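Home Notebook Recipes Kiln Log Suppliers Contact
Search this notebook Go

September, glaze notebook, cont.

Started at 7 a.m. with the leftover Jillanley stoneware tiles. The aim this month is still the same: a satin white for the dinner plates that doesn't craze on Jillanley and doesn't show knife marks. The last version failed on both counts. Fine crazing came up on the plates two days after unloading, and a butter knife left gray lines that only came off with scouring paste.

Base for this round is the Sudico feldspar recipe from the front of the book, mixed in 2000 gram batches. Changes from the last batch: silica up, whiting down slightly, talc left alone. Sieved twice. It settled hard overnight, so I added a pinch of Epsom salts dissolved in hot water and stirred again before dipping. Much better after that. The bucket needs a lid that fits; the one on it now belongs to the slip bucket.

Tile numbering continues from the last page. Tile 3692 is the first one in the new series. Numbers are written on the back in iron oxide, and please don't use the underglaze pencil for this, it burned off on half of the spring tiles and I had to throw out the results.

Dipping

Three-second dip for the thin strip, then turn the tile and give it a second dip on the lower half. Let the first coat lose its shine before going back in. The bisque is more porous than the last lot and took the glaze on fast. I wiped the bottom edges with a damp sponge and left the tiles on the rack until noon.

A few came out with pinholes on the double coat. Rubbed those down with a dry finger. Wear the mask for this.

Color stains

The set also has to include accent colors for the small bowls. The stains are from Stomodham, blue, red and green. The blue is strong and needs the least. The red needs the zircon-encased version or it goes brown, and even then it wants a thick coat. The green is fine but looks flat next to the blue. I would like it a little yellower.
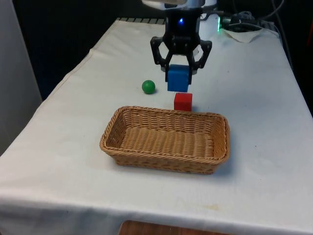 Firing

Loaded the small kiln at 2 p.m. Tiles on the middle shelf, cones front and back. Slow for the first stretch to get the water out, then medium to top temperature, with a 30 minute hold. Previous hold was shorter and the satin came out patchy, shiny in the thin areas and dry in the thick ones.

Cooling is the part I have not been controlling. With a small kiln the temperature drops quickly after shutoff and the matte crystals don't get time to grow. This time I programmed a slow drop and left the lid and the vents closed until the next morning. Vent fan off also.

Cones: front cone bent to about where it should be, back cone a touch further. The back of that kiln has run hotter since the new element went in. Keep the test tiles to the front until it evens out.

Results

White on the thin strip: smooth, even, slightly translucent over the edge. Good. White on the double coat: satin all the way across, two small pinholes, no crawling. Better than anything in the last series.

Blue: too dark by a good step. Cut the stain in half.

Red: acceptable on the thick half only. The thin half is pink and streaky.

Green: same complaint as before. Try a little of the Ristić yellow in it, dry mixed with the stain before it goes in the bucket.
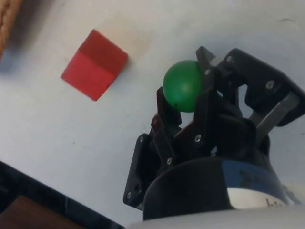 Crazing and knife tests

Put tiles in the freezer, then straight into boiling water, and inked the surface after drying. No lines on the white. The blue has one line at a corner where the glaze pooled. I will leave all of them on the windowsill for a few weeks and ink them again.

Knife test with the same butter knife: faint marks, gone with a wet cloth. I can live with that.

To do

Mix a full bucket of the white and dip two plates.
Order more silica, the bin is nearly at the bottom.
Blue at half strength, new tile numbers.
Clean the sieve properly. There was red in the mesh.
Kiln wash on the middle shelf is flaking at the left side, scrape and recoat before the plates go in.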